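Subject: Re: [automation-users] Srour pick kit, anyone running it?

On the list earlier, someone at Brostirbridge wrote:
> We have a quote from Skurkari for the Srour two-gripper kit. They say
> it handles 800 mixed grocery items out of the box, no teaching. Worth
> a trial?

I'd hold off signing. The 800 is the size of their catalog, and it says nothing about how many of those the kit can pick up in your building. We asked for the list of items tested with Jakidine's software and got 211. Clear bottles were a footnote.

Our trial ran 7 weeks. I won't call the kit bad, but the quote leaves out the setup hours, and support is 69 an hour after the first month. Get the failed-pick numbers in writing, and bring your own clear containers to the demo. Theirs was all cardboard boxes.

Two from our bench:
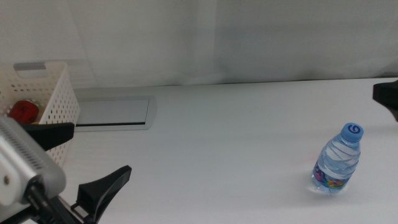
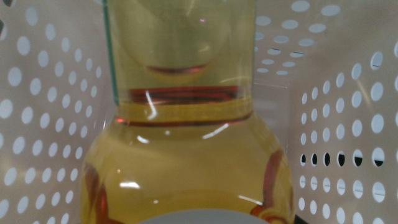 Water bottle on the table (first); bottle of yellow liquid in the basket, close up (second).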